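Section 4. Submitting meter readings and changing your tariff

4.1 Before you start

You need the account number printed at the top right of your Istden bill, the meter serial number, and the reading itself. Electricity and gas are separate meters and are entered separately, even when they are billed together.

Note: If your supply moved to Istden from Orero, use the new account number. The old one will open a read-only page with past bills and nothing else.

4.2 Entering a reading

1. Sign in and select Meters.
2. Choose the meter. If more than one is listed, match the serial number to the plate on the meter.
3. Type the digits from left to right. Leave out any digits shown in red or after a decimal point. A display of 02941 is entered as 2,941 or 02941; both are accepted.
4. Check the date. The form fills in the current day. Change it if you took the reading earlier.
5. Select Submit. A reference number appears under the reading.

Two-rate meters show a day register and a night register. Enter both on the same form. If only one is entered, the form saves a draft and no bill is produced.

Caution: Do not remove the meter cover or break the seal to get a clearer view. If the display is blank, go to 4.5.

4.3 If the reading is rejected

The form rejects a reading that is lower than the previous one or far above expected use. Most rejections are typing errors. Compare the entry with the last accepted figure, shown in gray next to the box.

If your reading is correct and the previous one was an estimate, tick Dispute last estimate and submit again. The bill is reissued within 10 working days. Any credit stays on the account unless you ask for a refund under Payments.
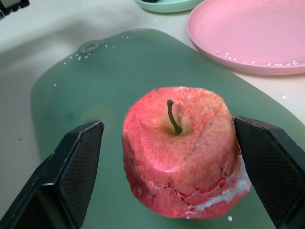

Tobias Nguyen-Tran: Step 4.3 worked for me, but the dispute box did not show until I had submitted the same reading twice. My last estimate was 1,391 units too high and the credit went on as described. Please add that the box is hidden on the first attempt.

Reply from Luminița Onu: Confirmed for accounts with two-rate meters. On those, submit once, wait for the red message, then submit again. The text will be changed in the November revision.

4.4 Changing your tariff

1. Select Tariff, then Compare.
2. Check the end date of your present tariff. An exit fee applies if you leave a fixed tariff before the last 49 days of its term. The fee, if any, is shown beside the end date.
3. Select the new tariff and read the unit rate and the standing charge. The monthly figure is based on past use and is not a cap on your bill.
4. Submit a reading on the day the new rates begin.

Note: Direct debit amounts do not change with the tariff. They are reviewed separately every six months.

4.5 Blank or faulty display

Press any button on the meter once and wait 2 minutes. If the display stays blank, report it under Meters, Report a fault. Bills are estimated until the meter has been checked.

Last revised Sep 24, 2024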